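Lunde laundry changes how dark knitwear is folded

The laundry at Lunde has changed its folding rules for small knitted items after a trial that ran through November. Socks, cotton strips and other narrow pieces are now folded once along their length and left as a soft bundle. The old method, a tight roll with the cuff turned over, has been dropped.

The trial covered 507 items from two customers, Biseck and Zandale. Each piece was folded by one method or the other, stored on an open shelf for 10 days and then checked for stretched ribbing and set creases. Of the rolled items, 34 had to be steamed again before they could go out. The folded group produced 2.

Randi Eide, who runs the finishing room, said the difference was greatest in fine rib. "A turned cuff holds the knit under tension for as long as it sits there," she said. "Jersey recovers quite well. Rib is slower."

Dark items will also be sorted separately before folding. Pale lint shows up most clearly on black cloth – a fault that accounted for most customer returns last year – and mixed loads are now split before the dryer. Staff check the cloth again at the folding table and take off loose threads by hand.
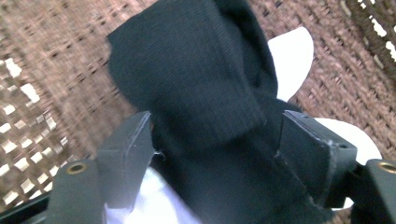 2 min read

Black knit fabric with a fine texture, folded into a thick bundle. A few fine white threads or fibres can be seen against the dark plastic.

The rules apply to socks, scarves and strips up to the width of a hand towel. Larger knitwear is still folded flat over card. The Brarnier site will move to the same method once its shelving has been refitted, and customers need not change how they bag their items.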